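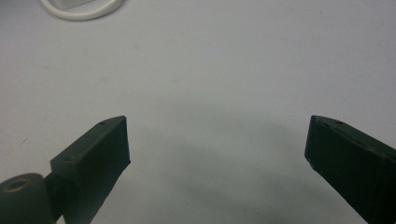
COMMUNIQUÉ DE PRESSE
Ulter, le 12 février 2022

Pallow présente Tidusar, une table de travail au plateau clair pour les ateliers partagés

La maison Pallow, fabricant de mobilier pour les ateliers et les écoles, annonce la mise en vente de sa nouvelle table Tidusar. Le modèle est proposé avec un seul plateau, lisse, d'un blanc tirant sur le gris, et avec deux hauteurs de pied. Les premières livraisons commenceront au printemps dans les ateliers qui ont participé aux essais, ensuite la table sera ouverte à toutes les commandes.

Le projet est né d'une demande assez simple. Les responsables de l'atelier Morelli, à Ulter, souhaitaient remplacer leurs anciens établis par des tables sur lesquelles on retrouve facilement une petite vis, un ressort ou une pièce foncée tombée de la main. Leurs plateaux d'origine étaient bruns et fortement veinés, et les personnes qui travaillaient le soir se plaignaient de chercher longtemps leurs pièces.

« Nous avons d'abord pensé à un blanc pur, explique Fiorella Greco, responsable du mobilier chez Pallow. Les essais nous ont fait changer d'avis. Sous les lampes de l'atelier, le blanc pur fatiguait les yeux après une heure ou deux. Nous avons donc ajouté un peu de gris, puis encore un peu, et nous nous sommes arrêtés au quatrième échantillon. »

Les essais ont débuté en octobre avec 16 tables, installées à l'atelier Morelli et dans deux écoles techniques de la région. Pendant cette période, 312 personnes ont utilisé les plateaux pour des travaux de montage, de tri et de petite réparation. Chaque utilisateur pouvait laisser ses remarques dans un cahier posé près de la porte. Pallow a lu ces cahiers avec attention, y compris les pages qui parlaient surtout du chauffage.

Plusieurs remarques ont conduit à des modifications. Le bord avant, jugé trop vif pour les avant-bras, est maintenant arrondi. Les pieds ont reçu un réglage que l'on tourne à la main, sans clé. Une demande revenait souvent et n'a pas été retenue — celle d'un tiroir sous le plateau — car il gênait les genoux des personnes assises.

Un plateau clair laisse voir les traces, et Pallow ne souhaite pas le cacher. Les marques de doigts et les petites poussières apparaissent avec l'usage. Pour l'entretien courant, un chiffon doux, un peu humide, est conseillé. Les poudres à récurer et les éponges abrasives sont à éviter. Une notice d'une page est livrée avec chaque table.

« Chez nous, on nettoie à la fin de chaque séance, et cela prend peu de temps, dit Elibariki Were, coordinateur de l'atelier Morelli. Avant, on ne voyait pas la saleté, donc on ne nettoyait pas beaucoup. J'ai des collègues qui regrettent les vieux établis. Moi, je les ai gardés au sous-sol pour les travaux de peinture. »

La production de l'année est fixée à 2000 tables. Le plateau est vendu aussi séparément, pour les clients qui possèdent déjà un piétement de la maison en bon état. Les commandes des écoles et des associations sont traitées en priorité, avec un délai de livraison de neuf semaines à partir de la confirmation.

Les journalistes et les acheteurs peuvent voir la table à la salle d'exposition de Pallow, à Ulter, sur rendez-vous. Des échantillons du plateau sont envoyés gratuitement sur demande, en format carte postale.

À propos de Pallow
Pallow dessine et fabrique des tables, des tabourets et des rangements pour les lieux où l'on travaille avec les mains. L'entreprise assure elle-même la réparation de ses meubles et conserve les pièces détachées de ses anciens modèles.

Contact presse
Fiorella Greco, Pallow, Ulter
Dossier technique et tarifs disponibles sur demande.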